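컬우드, 라소드포트 시험동에서 탁상 물체 조작 시뮬레이션 공개 시연
7월 공개 행사에 참관 등록자 196명, 가상 환경 기반 사전 검증 절차 전 과정 공개

조작용 로봇 소프트웨어 개발사 컬우드(Kurwood)는 7월 라소드포트(Lasodport) 시험동에서 공개 시연 행사를 열고, 가정용 물체를 대상으로 한 탁상 조작 시뮬레이션 환경 '비르덴(Virden)'의 운용 절차를 외부에 공개했다. 행사는 오전 10시에 시작해 오후 4시 30분에 종료되었으며, 참관 등록자는 196명이다.

비르덴은 로봇 팔을 실제 설비에서 구동하기 전에 동작 계획과 파지 자세를 가상 공간에서 검증하기 위한 환경이다. 물체 모델, 실내 배치, 조명 조건, 로봇 기구학 모델을 각각 독립된 설정 파일로 관리하며, 동일한 조건을 반복 재현할 수 있도록 난수 초기값을 시험 기록과 함께 저장한다. 현재 등록된 물체 모델은 639종이다. 컬우드는 이 가운데 69종을 기준 물체군으로 지정하여 버전 간 성능 비교에 사용하고 있다.

이번 시연은 세 개 구간으로 나누어 진행되었다. 첫 번째 구간에서는 배치 생성 절차를 다루었다. 운용자가 탁자 규격과 물체 목록을 지정하면 시스템이 물체 간 최소 간격과 지지면 접촉 조건을 계산하여 초기 배치를 산출한다. 간격 조건을 만족하지 못한 배치는 자동으로 폐기되고 사유 코드가 기록에 남는다. 참관자는 단말기에서 직접 물체 목록을 변경하고 결과를 확인할 수 있었다.

두 번째 구간의 주제는 접근 경로 계산이다. 로봇 팔의 모든 링크와 주변 물체에 대해 충돌 검사를 수행하고, 손목 관절의 회전 한계와 손가락 개방 폭을 반영하여 후보 경로를 선별하는 과정이 단계별로 시연되었다. 폭이 좁은 물체가 개구부가 넓은 용기 사이에 놓인 경우에는 수직 방향 접근만으로 유효 경로가 확보되지 않는 사례가 있어, 접근각을 변경하며 재계산하는 기능이 함께 소개되었다. 경로 후보의 상한은 물체당 24개로 설정되어 있다.

세 번째 구간에서는 시험 기록의 판독 방법을 설명했다. 기록에는 관절 각도, 손가락 위치, 접촉 발생 시점, 물체별 자세 변화량이 같은 시간축으로 저장된다. 판정 기준은 시험 개시 전에 고정되며, 시험 도중 기준값을 변경한 기록은 집계 대상에서 제외된다.

컬우드 시뮬레이션 부문 책임자 폰팁 위리야(Pornthip Wiriya)는 "도입을 검토하는 기관에서 가장 자주 요청하는 자료는 실패한 시험의 기록이다. 이번 행사에서는 성공률 수치를 제시하기에 앞서 실패 조건을 재현하는 절차부터 공개했다"고 말했다.

오후에는 등록 기관 실무자를 대상으로 한 기술 질의 시간이 마련되었다. 질의는 주로 렌더링 품질과 물리 계산의 관계, 어두운 색 물체의 인식 조건, 그림자 처리 방식에 집중되었다. 컬우드 측은 그림자 해상도가 물리 계산 결과에는 영향을 주지 않으나 영상 입력을 사용하는 제어기에는 영향을 줄 수 있다고 답변하고, 두 조건을 분리하여 시험하도록 권고했다.
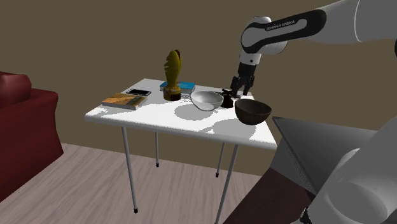

제어기 연동 방식에 관한 질의도 다수 접수되었다. 비르덴은 위치 제어와 임피던스 제어를 모두 지원하며, 제어 주기는 설정 파일에서 지정한다. 외부 기관이 자체 개발한 제어기를 연결할 경우 입출력 규격 문서에 따라 중계 모듈을 작성해야 한다. 규격 문서와 중계 모듈 예제는 행사 참관 등록 기관에 우선 배포되며, 배포본에는 기준 물체군의 형상 자료와 질량 정보가 포함된다. 질량 정보가 확정되지 않은 물체는 배포 대상에서 제외된다.

시험 운영을 담당하는 티부르시오 레데스마(Tiburcio Ledesma) 선임 연구원은 "가상 환경에서 통과한 동작이라도 실기 시험을 생략할 수는 없다. 마찰 계수와 손가락 표면 상태에 따른 차이는 별도 항목으로 측정하고 있다"고 밝혔다.

컬우드는 후속 행사를 스리통(Srithong) 사업장에서 개최할 계획이다. 후속 행사에서는 동일한 물체 배치를 가상 환경과 실제 설비에 각각 적용하고 두 기록의 편차를 비교하는 절차를 다룬다. 참관 인원은 회차당 24명으로 제한되며, 신청은 기관 단위로 접수한다. 신청 기관은 사용 중인 로봇 기종, 제어기 버전, 검증 대상 작업의 개요를 기재한 사전 조사서를 제출해야 한다. 세부 일정은 접수 기관에 개별 통보된다.

컬우드 개요
컬우드는 조작용 로봇의 동작 계획 및 검증 소프트웨어를 개발하는 기업이다. 라소드포트에 시험동을, 스리통에 실기 시험 설비를 두고 있다. 주요 제품은 탁상 조작 시뮬레이션 환경 비르덴과 시험 기록 분석 도구이다.

자료 문의
컬우드 대외협력팀, 라소드포트 시험동
기술 자료 및 규격 문서 요청은 기관명과 담당자 연락처를 기재하여 서면으로 접수한다.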